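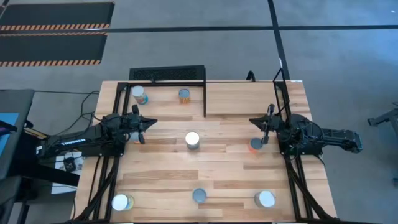

Prakaretti two-arm cell: progress report to Pokurance
Period ending 14th July

The cell is running again with both arms on the table, and we are very pleased with how it is behaving! When we last wrote to you the left arm was off its mount, the right arm had a noisy elbow and the cabling was in a state that none of us wanted to defend. Most of this period went on putting those three things right, and on agreeing how we look after the cell from now on.

Left arm

The arm came back from Dokik with a new bearing in the shoulder joint. Refitting it took an afternoon. Squaring it up to the frame took a good deal longer, as the old mounting plate had pulled slightly out of true and we had been correcting for that in software without knowing it. We fitted a new plate, took out the old correction and taught the home position again from scratch. The arm now returns to its reference mark within 2 mm, and we think there is a little more to be had once the plate has settled and the bolts have had their second tightening.

The gripper fingers were replaced at the same time. The old pair had worn unevenly at the tips and tended to push a can round before closing on it. With the new pair fitted we reset the fully open and fully closed positions, and anyone who swaps fingers in future will need to do the same (the steps are on the sheet we keep with the spares). 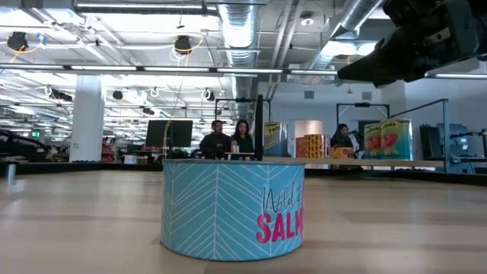 By the Dokik cell team

Right arm

We had expected to send this one away too, so it was a lovely surprise to find that the elbow noise came from a cover screw that had worked loose and was touching the housing. It has been refitted with thread lock. We ran the arm through 100 full-reach cycles afterwards, listening at the elbow, and heard no return of the knock. The repair budget set aside for it is untouched and we would like to talk to you about moving it to cabling.

The wrist camera on this arm has been a bit more trouble. It dropped out during long runs, always when the wrist was turned hard over, and we traced the fault to the connector. The lead now has a larger loop at the wrist so it is never pulled tight. We have written a short check to go with it: before the first run of the day, turn the wrist through its full range with the camera live and watch for a break in the picture. It is a dull little job and it has already caught one badly seated plug.

Objects and test runs

We are still working with food cans, in mixed sizes and with quite different labels. They suit us very well. They are cheap, they can be bought again anywhere, and they show up gripper faults quickly, especially a set of fingers that closes off centre. A tall can and a short one also need quite different approach heights, so a mistake in the table height setting makes itself known early.

Test runs are made in blocks of 20 picks, with the same starting layout for each block so that one day can be compared with another. 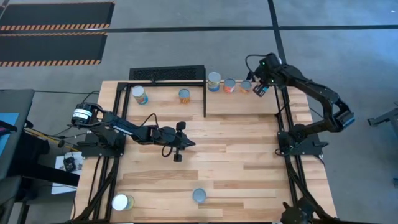 A block is stopped if either arm reports a joint fault, and a can that goes over stays where it lies until the block is finished. We used to stand them up again halfway through, and it made the records very hard to read. Picks from a lying can are now logged on their own line, and we are keen to see how those figures move once the finger pads have been changed.

Routine care

Each block now begins with a wipe of the finger pads and a look along the cables from base to wrist. Frame bolts are checked every 90 running hours. The table surface gets a dry brush only.

Still to do

The cable run on the floor beside the left arm needs a proper cover. The parts are on order from Chege.

A spare wrist connector should be kept in stock. We have asked for a price.

The second tightening of the left mounting plate is due, with a fresh check of the reference mark afterwards.

We plan to have the cell ready for your visit in November, and would be glad to run a full block with you standing at the table.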